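3.2 Gathering the examples

We'd planned to spend May on the model and ended up spending nearly all of it at the table. I don't regret that, though my back does. The set we call Dallcombe holds 1581 recorded runs, each one a short stretch of moving household bits and pieces between trays, with one of us guiding the arms by hand control the whole way through. Of those we threw out 74 before training, mostly for dropped sensor readings (and a few where I'd simply forgotten to press record until halfway — sorry, Higinio).

We kept the rules loose on purpose. The person driving was told which item to move and where it should end up, and the rest was theirs to sort out. An early batch of 287 runs, the Olvera batch, had a strict script for every reach, and the policy trained on it was hopeless as soon as a tray had shifted by a thumb's width! So we binned the script and nudged the trays about between runs instead.

Lids gave us the most grief. A tub held by its lid can swing or tilt, and the driver has to wait for it to settle before letting go. We left those waits in. Trimming them made the recordings tidier and the learned motion much too hasty, as Section 5 shows.

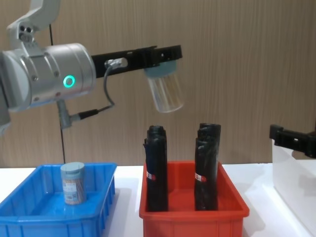

Photo: Higinio Beltrán / Vumia
Figure 2. A clear tub with a light blue lid, held over the gap between the blue and red-orange trays. The upright black rolls are in the red-orange tray.

Tall things standing in a tray, like the rolls in Figure 2, make the driver carry everything else a bit higher, and we wanted plenty of that in the set. Each run was saved with a one-line note from whoever was driving, and on Friday afternoons we read through the week's notes together and marked any run that needed a second look.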